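About Stornotov

Stornotov designs and supplies protective cases, screen covers and charging accessories for mobile phones and small tablets. The company was set up by King-fai Sin and Dalibor Hájek, who had both worked in injection moulding before they started making cases under their own name. Sin looks after tooling and materials. Hájek runs purchasing, packing and returns.

The current range has 383 product lines. Most of these are cases, sold in three families: Plimitz, Fairclough and Nurix. The remainder are tempered glass covers, cables, wall plugs and car mounts.

Product families

Plimitz is the soft range. The cases are moulded in one piece from thermoplastic polyurethane (TPU), with a wall thickness of 1.2 mm at the back and 1.6 mm at the corners. Buttons are covered. The charging port and speaker openings are left open and are cut 0.4 mm wider than the phone maker's drawing on each side, so that cables with a thick collar will still seat fully.

Fairclough is the two-part range, with a TPU inner sleeve and a hard polycarbonate shell that clips over it. It adds more weight than Plimitz and is harder to remove. We recommend it for phones used outdoors or on building sites. Fairclough cases are not sold for folding phones.

Nurix is the wallet range. The outer cover is polyurethane on a woven backing, stitched at the edge, with two card slots and a magnetic tab. The magnet is kept clear of the card slots. Wireless charging works through the back of most Nurix cases if the slots are empty, and the exceptions are marked on the product page.

How a case is developed

Work on a new model begins when a sample of the phone is available for measurement. We do not cut tools from published dimensions alone. Camera housings in particular differ from early drawings, and an error of half a millimetre at that point will lift the case off the back of the phone.

The sample phone is measured at room temperature after the case drawing has been prepared. Differences are corrected in the drawing and a first tool is cut in aluminium. Parts from this tool are used for fit checks only and are not sold. If the fit is accepted, a steel tool follows. Changes after the steel tool has been cut are recorded with a revision letter, moulded on the inside face of the case near the lower edge. Customers who write to us about fit should quote this letter.

Testing

Each new case design is dropped 400 times in the fitted state, from a height of one metre, onto a steel plate. The drops are divided between faces, edges and corners. A design is rejected if a corner splits, if the phone comes out of the case, or if a button no longer returns by itself.

Button covers are pressed 1000 times before the drop test and checked again after it. Wallet hinges are opened and closed by machine. Clear cases are kept under a lamp to compare yellowing against a reference strip. All clear TPU will yellow to some extent, and we do not describe any of our cases as non-yellowing.

Drop test results apply to the case. They are not a promise that a phone will survive a particular fall, and the cost of repairing a phone is not covered by our guarantee.

Materials and packaging

TPU and polycarbonate are bought as granules in sealed sacks and dried before moulding. Coloured parts are dyed in the mass – no paint is used on any Plimitz or Fairclough case. Small differences in shade between batches are normal, and we will exchange a case if a visible mismatch is found within a multi-pack.

Retail packs changed in October from a plastic blister to a folded card sleeve. Older stock in blister packs is still being sold and the contents are the same.

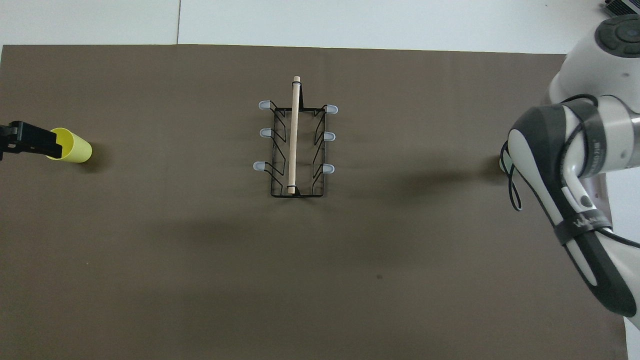

Yellow cup on a brown mat.

Guarantee and returns

Cases and covers are guaranteed for two years against splitting, loose stitching and failed magnets. Cables and wall plugs are guaranteed for one year. Scratches, staining from denim or leather, and yellowing of clear cases are treated as wear.

Unused items may be returned within 30 days in the original pack. Screen covers cannot be taken back once the backing film has been removed, unless the cover was faulty when supplied. Please check the model number in your phone's settings before ordering, as several phones with similar names have different camera openings.

Trade supply

Shops and repair counters can open a trade account. The minimum first order is 50 pieces, which may be mixed across all three families. Trade packs are supplied without hanging tabs unless these are requested. Barcodes are printed on the sleeve and on the outer carton.

Own-label printing is available on Plimitz and Fairclough. Artwork should be sent as a vector file with text converted to outlines. One proof is included in the price.

Contact

Product and fit enquiries: quote the order number, phone model and revision letter.
Trade accounts: ask for Dalibor Hájek.
Tooling and materials: ask for King-fai Sin.
Post and returns: Stornotov, Box 3792.

Page last revised 4/28/23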